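Ticket 3416 — mixtape uploads going silent after the second track
Status: open, with Roltska support

Hi again! Same problem as last time, sorry. I run the Lurthorpe rap archive page (old regional hip-hop tapes, mostly nineties stuff) and I've got 204 tracks on there now. Anything I added since May plays fine for two songs and then the player just sits there spinning.

What I've tried so far: cleared the cache, switched browsers, re-uploaded the whole Rando tape from the original WAVs. No luck. The count in the player still says 39 songs, so it knows they exist.

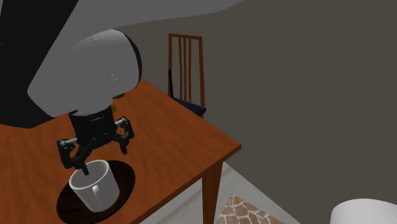 Robot arm over the table, white mug below.

One more clue — the songs that fail all have a guest verse credited in the artist field. I took the "feat." part out of one and it played straight through. Put it back, dead again. Could it be choking on the special letters in Kazlauskienė? She's on half of that tape, so I'd hate to spell her name wrong just to make the thing work.
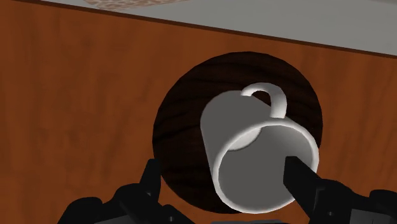
My artist field on the worst track is really long, with every crew member listed, so maybe there's a limit I'm hitting? I did see the 3000 character cap in your help page but I'm nowhere near it. I'm leaving the title field as plain as that mug, no lettering fancier than A to Z, and I'll change only the credits tonight. Will post the error log after that.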